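The Kelp Count at Estdale

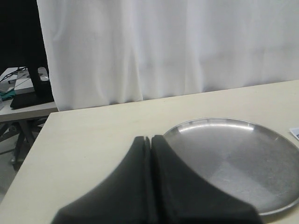 How do you count a kelp forest? You swim in a straight line along a tape measure, very slowly, and you write down every single stalk you bump into.

I learned that from Yurii Lysenko on my first morning at Estdale, while I was still trying to get my left boot on. I had come for the summer with a biology degree, a secondhand wetsuit and a pretty high opinion of myself (I'd been swim team captain, you have to understand, I thought the ocean would be sort of the same thing but bigger). Yurii looked at my fins, which were bright yellow, and said the urchins would like those.

"Do urchins see yellow?" I asked.

"No," he said, and started the engine.

The boat was called the Rewi. She smelled like diesel and old oranges and she leaned a little to the right, even tied up. We took her out past the point every day that June the wind let us, the two of us plus Arsen Kuzmenko, who ran the boat and never once went in the water. Arsen did crosswords. If you came up too early he'd read you a clue before he'd hand you the ladder, and I have hung off the side of that boat with my teeth chattering trying to think of a seven-letter word for stubborn.

Our patch was called Pornitard, after the rock it grew behind. When Yurii started there it was so thick you had to push through it like coats in a closet! He'd tell me about it at lunch, the light coming down green and gold, the little fish packed in under the blades. By the time I showed up, half of it was bare stone with purple urchins sitting all over it, shoulder to shoulder, if urchins had shoulders. They'd eaten everything. They were so hungry they weren't even really urchins anymore, just shells with a bit of water in them. Crack one open and there was nothing you'd want.

So we counted what was left. I took the north line and Yurii took the south, and at night we'd sit in the kitchen and add up the slates. The first full count came to 462. I wrote it down and was kind of pleased, it sounded like a lot. Yurii got up and washed the dishes, including the clean ones.

I should tell you about Wulo. Wulo was a sea otter. We weren't supposed to name him, and Yurii said so, and then two days later I heard him say "Morning, Wulo" over the side when he thought I was below getting the tanks. He was a big gray-faced male who'd turned up by himself sometime in the spring. He'd float on his back off the point with a rock on his chest, banging away, and he looked at us the way my grandmother looks at people who park in front of her house.

Now, an otter eats a lot of urchins, but he's no fool, he wants the fat ones. The fat ones live where there's still kelp. So Wulo was never going to fix the bare part. What he did was work the edge, all day long, right where the last stalks were, and the edge stopped moving. That was all. I swam that line 17 times and after the first week it was always in the same place, next to a crack in the rock shaped like a chicken foot.

"He's holding it," I said when I came up, before I'd even spat out the regulator properly.

"River in Poland," said Arsen. "Four letters."

"Oder. Arsen, he's holding the line!"

Arsen let down the ladder.

On my last dive I went out onto the bare side, which wasn't on the plan, and I poked around for maybe ten minutes with my light. Urchins, urchins, urchins. Then, down in a gap where they couldn't get at it, there was a baby kelp. It had one blade, no longer than my finger, going back and forth in the surge. I didn't have my slate. I held up two fingers to remember there was another one behind it, and I swam all the way back to the Rewi like that.

Yurii was already aboard with his hood off. He looked at my hand.

"Peace?" he said.

"Put down two more," I told him, and he went to find a pencil.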